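Moving box opening to the arms: how to change over a packing desk

Use this page when a desk where people open and sort returned boxes by hand gets a two-arm cell. It comes from the changeover at the Minia returns room, where Desum handles 474 boxes on a normal day. Plan on 2 weeks from the first talk with the crew to the first full shift.

Before you start

Write down what each person does at the desk now, in their own words. Natnael Hadgu, who leads the crew at Minia, found four tasks that were not on the job sheet, including setting aside boxes good enough to use again. Keep that list. Half of it stays with people after the change.

Step 1. Split the work

Give the arms the flaps and the lifting. Leave damage checks, customer notes and anything with a torn label to a person. Put the split on one page and hang it at the desk.

Step 2. Set up the desk

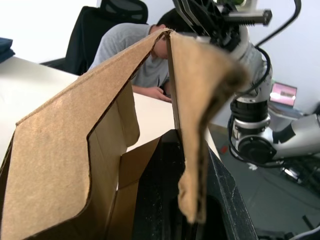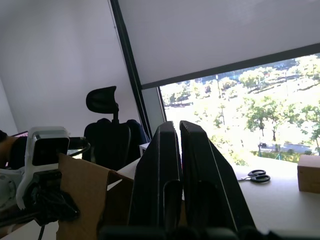
Decide who owns each part of the desk before the first shift and write it down. Hand tools need a fixed spot too. A pair of scissors lying on the white desk next to a gripper is easy to reach, but on a shared desk everyone has to know where it goes back. We settled on a tray on the window side. Go over cable runs with the crew at the same time - they walk there all day.

Step 3. Run side by side

For the first week, let people keep opening boxes by hand at a second desk. Log every box the arms hand back. Minia logged 1185 boxes in the Sustau tracker during this week, and the crew read the log together at 3 p.m. each day.

Step 4. Change the jobs on paper

Opening boxes was the entry job. New hires now start on damage checks, so move that training up and adjust the pay grade before the switch. Vasylenko, the staffing agency, needed the new job text a month ahead.

Step 5. Agree on who can stop the arms

Anyone at the desk can stop them, with no form to fill out first. Restarting takes the shift lead. Review this rule in May, along with the break schedule.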